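Looking After the Arm, Part Two: Cables, Fingers and a Breakfast Tray

Nov 23, 2018

I promised back in July that I would write up how we keep our arm going, and then of course I didn't, and a few of you have been kind enough to nudge me (hello, Rodrigo Garrido, I got all of your emails). So pour yourself something warm, because I do tend to go on.

For those who missed the first part: I look after one robot arm in a small lab at Stoltia. It has a two-fingered gripper, it works over a round table, and its whole job is picking up and putting down the sort of things you find on a kitchen counter. Eun-ji Ahn writes the software that tells it where to go. I do everything with a screwdriver in it, plus most of the dishes.

The cables come first

If you take one thing away from my ramblings, please look at your cables before you look at anything else. Ours run along the outside of the arm in loops, and I fussed over those loops for weeks when we set up. Too tight and the elbow tugs on a plug every time it folds. Too slack and they swing into things, and I have fished one out of a bowl of dry cereal, so I speak from experience!

What I do now is move the arm by hand through the widest reach it will ever need, slowly, while watching each loop. Wherever a cable goes straight, I give it a little more. Wherever it droops near the table, I take some back and add a strap just past the joint. I never strap right on the joint itself. Saskia Rutherford taught me that one, and she was very gentle about it considering I had already done it wrong on all the joints I could reach.

After that I run a finger along the jacket feeling for flat spots. It takes ten minutes and a cup of coffee.

Fingers and linkages

The gripper is where the wear shows up. The little linkages that open and close the fingers pick up crumbs, sugar, bits of napkin, you name it. I power everything down, brush it out with a soft toothbrush, wipe it with a barely damp cloth and work the fingers open and shut to feel for grit. If one side feels rougher than the other I take out the pins and clean them properly. I keep spares in a tin marked Liden, which was the name of our first project and is now just the name of the tin.

When the fingers have been off, the numbers have to be checked again. Julián Moya made me a spreadsheet for this, and I was grumpy about it for a whole week before I admitted it was a good idea. Last time the grip width came back 4 millimeters off on the closed side. You would hardly see that on a bowl, but on the handle of a spoon it is the difference between holding it and pushing it across the table.

The tray test

Once the arm is back together I set out a breakfast tray and let it have a go. I like a tray because it puts tall things, flat things and slippery things all within one reach, and if the setup is off, something in there will complain. I start low and slow over the near edge, with the gripper just above a small cup, and I stand where I can get to the stop button without leaning over anything.
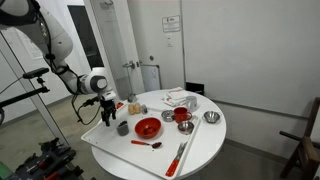
Things I check while it runs

I listen first. A healthy joint has an even hum, and a dry one has a sort of grumble when it changes direction. Then I watch the wrist as it comes down, looking for any wobble before it settles. Spoons and forks come last, once I trust the height.

We logged 1,537 picks between the last two cleanings, and 19 of the drops in that stretch came down to a sticky finger pin. Eusebio Sarmiento thinks I should clean twice as often. He may be right, and he is also welcome to come and hold the toothbrush.

Next time I want to write about the floor end of things, where all the boxes and leads live, and how I label them. I still haven't found tape that stays put, so if you have a favorite, leave me a comment.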